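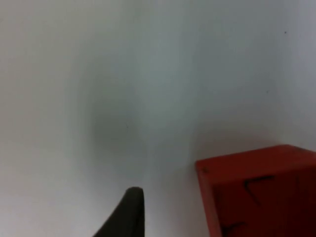
Superfície clara, com uma mancha de sombra.

Brudance adia antologia de terror para junho e reabre as inscrições

A editora Brudance confirmou na segunda, 24/3/25, o que já se falava nos grupos de leitores: a antologia de contos de terror "Lisorau" não sai mais este mês. Fica para junho. Motivo oficial, atraso na revisão. Motivo que corre por fora, dois autores retiraram os textos depois de ler o contrato.

O volume teria 13 contos, todos inéditos, todos passados na mesma cidade, a Lisorau do título - um porto de pesca onde ninguém dorme na noite da maré baixa. Com as duas saídas sobraram 11. A editora decidiu não fechar assim e abriu nova chamada, com 30 dias de prazo a contar do anúncio. Textos em português, até 200 linhas, sem poesia, sem continuação de conto já publicado. Resultado por e-mail.

Quem organiza o livro é Skarphéðinn Grímsdóttir, que já tinha feito para a casa a coletânea "Dalsgaard", de histórias de fantasma em hotel. Vendeu bem, esgotou a primeira tiragem, a segunda ainda se acha em sebo por preço meio salgado. Em nota curta, Grímsdóttir diz que prefere atrasar a entregar um livro manco e que os contos já aceitos continuam aceitos, sem nova leitura. Sobre o contrato, nada.

A cláusula que deu briga é a de exclusividade. Pelo texto enviado em janeiro os autores não podiam republicar o conto em lugar nenhum por cinco anos, nem em livro próprio. Gente reclamou. A Brudance agora fala em dois anos e manda a versão nova ainda esta semana, para todos, inclusive quem já assinou. Pagamento continua igual: valor fixo na assinatura, mais exemplares. Porcentagem de venda, só se houver terceira tiragem, o que em antologia de terror por aqui é coisa rara.
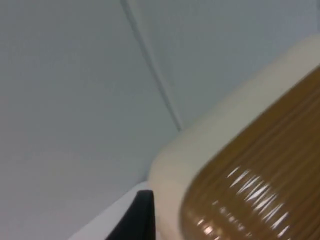 Grímur Þorgeirsson escreveu na página da editora que a mudança veio tarde mas veio, e que pretende manter o conto no livro se os dois anos aparecerem mesmo no papel. Reclamou também da falta de aviso, soube do adiamento por um leitor que tinha comprado na pré-venda e perguntou a ele quando chegava.

E a pré-venda? Continua valendo. Quem comprou pode esperar ou pedir o dinheiro de volta até o fim da nova chamada, pelo mesmo canal da compra. O marcador de página e o mapa da cidade seguem no pacote. A capa não muda, o número de páginas talvez, depende do tamanho dos textos que entrarem.

O lançamento previsto para a livraria Daltus caiu. A casa diz que mantem o convite para junho, data a combinar, com leitura de dois contos e conversa com a organizadora. Na programação do dia original entra no lugar um clube de leitura sobre casas assombradas, entrada livre, sem inscrição - chegar cedo que a sala é pequena.

Os títulos dos contos retirados não foram divulgados. Um dos autores deve publicar o seu por conta própria, em formato digtal, antes do livro. O outro não respondeu até o fechamento desta nota.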